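3. Storage and the Sweetness Problem

3.1 What growers mean by "sweet"

Any study of garden vegetables sooner or later has to deal with the word "sweet," and we have put it off for two sections already. Ask a grower about a carrot and you will hear that it is sweet. Ask about a parsnip, a beet, or an onion that has just made the whole kitchen cry, and you will hear the same. The word seems to cover sugar content, crispness, freshness, and the grower's opinion of his own soil, in proportions that vary with how long the conversation lasts.

For the purposes of this paper we take sweetness to mean dissolved sugars, measured by refractometer on pressed juice, and nothing else. Our tasting panel was asked to do the same with their tongues. They did their best.

3.2 The Maltholm carrots

The roots came from a single field at Maltholm, a sandy site with a slight slope and a large population of opinionated rabbits. Two varieties were grown side by side: Siltosus, a long, pale orange type that the seed catalog calls "dependable," and Gosuvden, a shorter and blunter root that the same catalog calls "full of character." Anyone who has bought a house will know how to read that sort of language. Both were lifted in October, brushed clean, and left unwashed. Split roots and roots with two legs were set aside, except for one three-legged Gosuvden that went home with the junior author.

We kept 400 roots of each variety. Half went into damp sand in an unheated shed and half into perforated bags in a cold room held at 4 degrees Celsius. The sand was ordinary builder's sand, sieved once. Boxes were checked every week for rot, and spoiled roots were taken out and logged by weight.

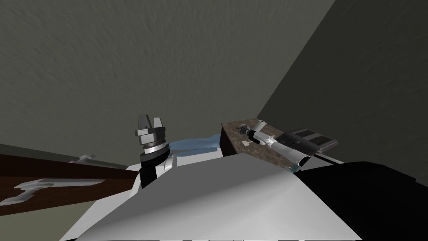 Figure 3. Simulated interior, with the gripper of the left arm pointing upward and its fingers open.

Weight loss in the bags was small and steady, as earlier work on root crops would lead one to expect. In sand it depended a great deal on how damp the sand was, and the dampness of the sand depended on who had been in the shed with the watering can. One box was watered twice in the same afternoon by two people who each believed the other had forgotten. Its roots grew fine white hairs and a few hopeful leaves, and we have left it out of the averages.

3.3 Sugar readings

Both varieties tasted milder at harvest than either of us remembered carrots being, though we allow that memory is a poor instrument and was not calibrated. Readings rose over the first weeks in both kinds of storage and then leveled off. Siltosus rose more slowly and held its level longer. Gosuvden climbed early and then slid, and by the last sampling in January 2018 the two could not be told apart by refractometer.

The panel told them apart with complete confidence. Kobzar, who ran the tastings, served the same Siltosus roots under two different code letters in one session, and the panel preferred the second lot by a wide margin. When the order was reversed, they still preferred the second lot. We suspect that the second carrot of the morning simply has the advantage of following the first.

3.4 Cooking losses

A smaller set of roots was cut into coins and either steamed or boiled, using 2000 milliliters of unsalted water for each boiled batch. Boiled coins lost more sugar than steamed ones in every batch, and the missing sugar could be found in the pot. Thicker coins lost less. Whole boiled roots lost least of all, and took so long to soften that lunch was served without them.

The old advice to save the cooking water for soup is therefore sound as far as sugar goes. We did not test the soup. Nazar Kobzar did, on his own time, and reports that it tasted of carrots.

3.5 Limits of the storage trial

One field and one winter do not make a rule. The shed was warmer at the door end than at the back, and the boxes were not rotated until the fifth week, when it occurred to us that they should be. A mouse reached two of the sand boxes and fed only on Gosuvden. Its preference was firm, and its sample was too small to report. Section 4 takes up the beets, which were stored in the same shed with the lids weighted down.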